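Planning next year's equipment budget

I have been asked to set out how the equipment request for the coming year was prepared, and I do so here in a personal capacity.

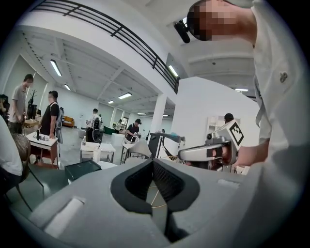
The request covers hand-held grippers, head cameras and the spare parts that both consume. Our first draft, written in December, treated the grippers as a single purchase. Nosipho Tshabalala returned it with the remark that a gripper is a running cost, and she was right. Foam padding wears, cables work loose and printed markers have to be replaced when they become scratched.

The revised plan therefore provides for 10 grippers, bought as five pairs, with two further units held in reserve. Quotations were received from Ashworth and from Kondton. Ashworth is the dearer of the two, but its price includes spare jaws and a repair service. Kondton can deliver sooner — a real advantage if the operators are to be trained before the spring.

Rodrigo Cantero has asked that tables and storage cases be entered on a separate line, and I have agreed. Furniture tends to be bought late and out of whatever remains, and the operators then work at unsuitable heights for months.

The question of a second robot arm has been deferred. Soledad Gaete will report on maintenance charges before any figure is entered, and the line stays blank until then.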